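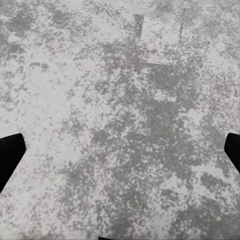
Edit Balogh wants it on record that she was against the whole thing at first. She has worked the grounds crews at Borcombe for 18 years, and when the company said it was going to put a robot arm on the crews her first question was who goes home. The answer she got was no one. She asked for it in writing and she got that too, it's pinned up by the time sheets.

BORCOMBE PUTS ROBOT ARM ON GARDEN CREWS, KEEPS ALL CREW JOBS

For release October 2023

Borcombe, the grounds and garden care company, today says it will start using a mobile robot with one arm and a two-finger gripper on its residential routes next season. Name of the program is Drodwood. The work is the picking up, fetching and carrying part of the job, plus some reaching in under shrubs. Cutting, planting, pruning decisions and anything to do with the customer stays with people.

All 15 members of the residential crews keep their positions and their pay grade. Hours stay the same. What changes is the shape of the day, and who does which bits of it, and the rest of this release is mostly about that as it's what we get asked.

What the robot does

Fetch a hand tool from the cart and bring it over. Hold something up near a trunk or a wall while a person works on it. Pick up what has been dropped. Carry edging stones within its load limit, one at a time. Go over a patio or a lawn slowly and collect what it has been told to collect.

What it doesn't do – climb, cut, go out through a gate by itself, work near kids or pets, work in the rain. Crew leads can stop it from the handset and so can anyone else on the crew, there's also a stop button on the body.

"People hear robot and they think of a mower with ideas," said Henryk Sowa, who runs residential operations. "It's an arm that hands you things. Some mornings that's worth a lot. Some mornings it stays on the truck."

How it was trained

Before any of it gets near a real customer's garden the control software is put through its work in simulated yards. Computer-built ones, with a house, lawn, patio, trees, fencing, stones, and a simulated version of the arm that runs on the same software. The Clikeck team built the yards and the crews were asked to come in and critique them, which they did at some length.

The rule is that a task has to be repeated in simulation until the crew lead signs off, then it goes to the practice plot behind the depot, then a real job with two people present. Crew leads have the sign-off at every stage, not the software team. That was a demand from the crews and it was accepted in September after a meeting that ran well over.

Working close to trees was the part everyone argued over. A tree in a yard is big and it doesn't move, so on paper it's easy. Then you have to get right up to it, holding something, without scraping anything. 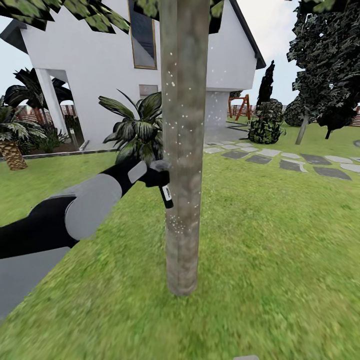 Bark damage is how trees get sick, and our people have had that drilled in from their first week. So the contact rules around trees are the strictest ones in the program. Light touch only, at low speed, and if the arm meets more push than it was expecting it backs off and waits for somebody to come look. It waits a lot. Gergely Szilágyi, lead on the Magyar route, set the first limits himself by pushing on the practice arm with his hand and saying when it was to much. The software team wrote down the values and they have been lowered since.

Low plants are the other thing. Big leaves hanging out over the lawn, fronds, and so on. The arm has to decide if it's going through, over or around. Currently it is told to go over when it can and to ask when it can't. Asking means a tone and a light on the handset. Crews have requested a different tone, the current one sounds like a truck backing up, and that's in progress.

What changes for the crews

Each crew lead will have a handset and a short list of tasks for the day, set up the evening before or in the truck. The lead picks which ones go to the robot. If the lead picks none that's fine and doesn't have to be explained to anybody.

Training is five paid days, at the depot and on the practice plot. Nobody is expected to write code. There is a section on lifting the robot on and off the truck (ramp, two people, no exceptions) and a section on cleaning the gripper, where grit gets in and has to be brushed out before it's stowed.

There's a new role, arm lead, one per crew that takes a robot. It pays more per hour than the regular crew grade and is open to current crew members first. Applicants don't need a technical background. Miklós Hegedűs from the stonework crew has already taken it on for the trial and spent most of his first week moving the robot's charging dock, as it had been put where everybody parks their wheelbarrows.

"I've been laying paths a long time and my back knows it," Hegedűs said. "I want the stones brought to me. I'll put them down myself, the machine has no eye for a curve. But bring them to me, sure."

Crews that don't want a robot next season don't have to take one. The question will be asked again after the season, in writing, and answers go to Sowa's office without names on them.

On monitoring

This came up in every single meeting so here it is in plain words. The robot has cameras. The cameras are for the robot to see what it's doing. Footage from them will not be used for timing breaks, comparing crew members or discipline. It's kept for 15 days in case of an accident or a damage claim, then deleted, and crew leads can ask to view anything recorded on their own route. Customers will be told the robot has cameras and can say no to it at their address. Saying no doesn't change the price.

Where it still struggles

Speckled surfaces. A granite-type patio with a pale flat thing lying on it is hard going, the gray runs together and the software isn't sure where the thing ends and the ground starts. People have the same trouble frankly but people will crouch down and feel for it. The Clikeck team has been adding more of these surfaces to the simulated yards, under flatter light and brighter light.

Handles that hang down at an angle, also. Picking up is one thing, knowing how to pass it to a person grip first is another. For now the robot sets tools down on the cart tray and the person takes it from there. No hand to hand passing next season, that's a firm no until the crews say otherwise.

And grass. Grass is softer than a floor and it isn't level.
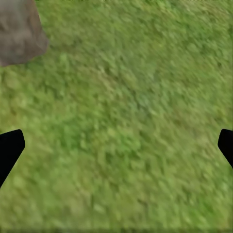 Deciding what to leave alone took longer to get right than deciding what to pick up. Early on the software wanted to tidy everything, and a yard isn't a warehouse. Customers put things where they want them. So the crews went through it with the Clikeck team yard by yard and built up what is now called the leave list. A gray-brown rock sitting in the lawn stays where it is, and the gripper passes over the grass with its fingers open and nothing in them, and that counts as a job done properly. Same for stepping stones, same for lamps in a planting bed. If a customer does want a rock moved, the lead marks it on the handset and it comes off the list for that visit only.

Takeshi Nomura, who leads the Clikeck team, said the leave list changed how his people build the yards. "We used to fill them with things to grab. Now we spend more time on things not to grab. Gergely sent one yard back because the shrubs were too close to the path for anybody to weed between them. He was right so we moved them."

Background

Drodwood has been running for nearly two years, first as a paper study and then in simulation and on the practice plot. It came out of injury reports, not out of a plan to cut staff. Bending, lifting and carrying were behind most of the strains logged on residential routes. Whether the robot brings that down is an open question and Borcombe isn't claiming it will. Strains will be logged the same way as before and the numbers shared with the crews at the end of the season, good or bad.

Costs are not being passed on to residential customers next season. Commercial contracts aren't part of the program.

Balogh is not an arm lead and hasn't applied. She will have one on her crew though, she said yes after the second practice day.

"It picked up the rake and put it on the tray. Took it forever," she said. "I had my coffee. I'm fine with that."

Dates

Arm lead applications are open now to current crew members, forms at the depot office or from any lead. Training starts once the leaf work is over. First customer visits in spring, Magyar route first, the others after that if Szilágyi's crew is satisfied. Customers on the route get a letter beforehand with an opt out slip, and can also just tell the crew.

Press visits to the practice plot can be arranged through the Borcombe office. Closed shoes please. Parking is on the street side only, the yard is full of trucks untill mid morning.

About Borcombe

Borcombe looks after private gardens and small grounds. Lawns, beds, trees, paths, patios, fences. Residential crews work out of one depot.

Press contact: Henryk Sowa, residential operations, Borcombe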